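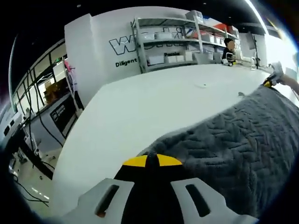

The Tea Towel Years

My nan left me 224 tea towels. I know the number because Alistair Tosh, her solicitor, read it out loud in his office over the old Zarus hardware, and then he took his glasses off and had a little sit.

"Two hundred and twenty-four," he said again. "And the caravan."

Well, I'd been hoping for the caravan! I drove up to Lalano in May to collect the lot, and of course the towels were in the caravan, packed into every cupboard and under both beds. Big Things, lighthouses, a recipe for pumpkin scones in brown ink (Nan couldn't stand pumpkin). I put the kettle on and started pulling them out.

The 37th one had writing on it. Biro, along the hem, tiny. It said, "MacLeish, 10 pounds, never paid." I laughed out loud. Then I found another. "Rained all day. He didn't come." And then, on a faded one with a map of the goldfields, "He came!"

I forgot all about the tea. I sat on the lino till my legs went numb, reading hems, trying to work out who he was, because it sure wasn't Grandad. Grandad never went anywhere near the goldfields, he wouldn't even go to the coast for his own brother's wedding.

By dark I'd been through more than 12 years of her. There was a knock on the caravan door, and an old bloke stood there in his good jacket, hat in one hand and a ten dollar note in the other.

"Name's MacLeish," he said. "I heard someone was going through the towels."

I moved a pile of lighthouses off the seat so he could sit down.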